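6 min read

Home | Papers | Field notes | About

3.2 Where the cutlery lives

I started this part of the study convinced that people sort their cutlery by how often they use it. I was wrong, and I'm a little embarrassed by how long it took me to see it! We sent our questionnaire to homes in Masaleck and Kenumberg and got 868 usable answers back (the Tadia pilot is left out, the wording was different). Figure 2 has a ribbed holder, a spoon and chopsticks, the kind of things the questions were about.

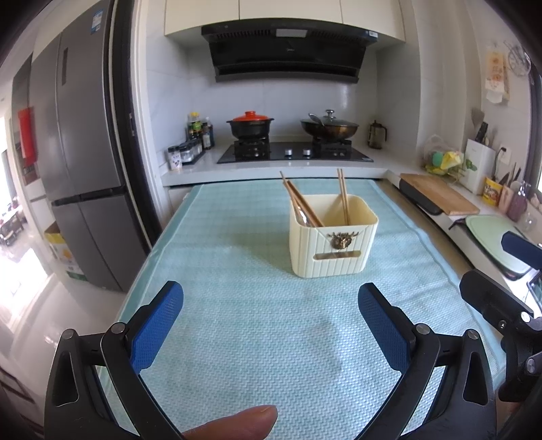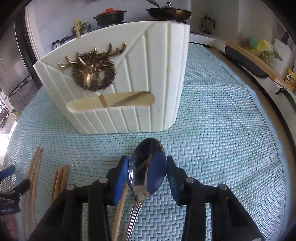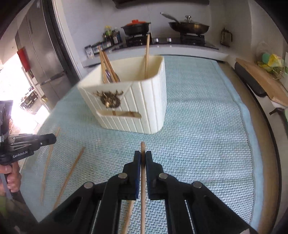

Figure 2. Utensil holder (first and third), spoon (second), chopsticks (second and third).

One respondent in Kenumberg wrote that she keeps everything in a single pot by the stove and has done so for 50 years, because her mother did, and that drawers are for string. I love this answer. It also matches what we kept hearing: people put spoons where spoons were when they were kids, even after moving house.

So I went back and recoded the open answers using the Pandey scheme, which has 10 categories, and added 2 of my own, "inherited spot" and "no idea, ask my husband." The second one filled up fast. Frequency of use still matters for the big serving pieces, which drift to the back of whatever they're in, but for everyday spoons and chopsticks I couldn't find much of a pattern. Section 3.3 gets into shared kitchens, where two inherited spots collide.

Contact | Copyright Kitchen Habits Papers | Back to top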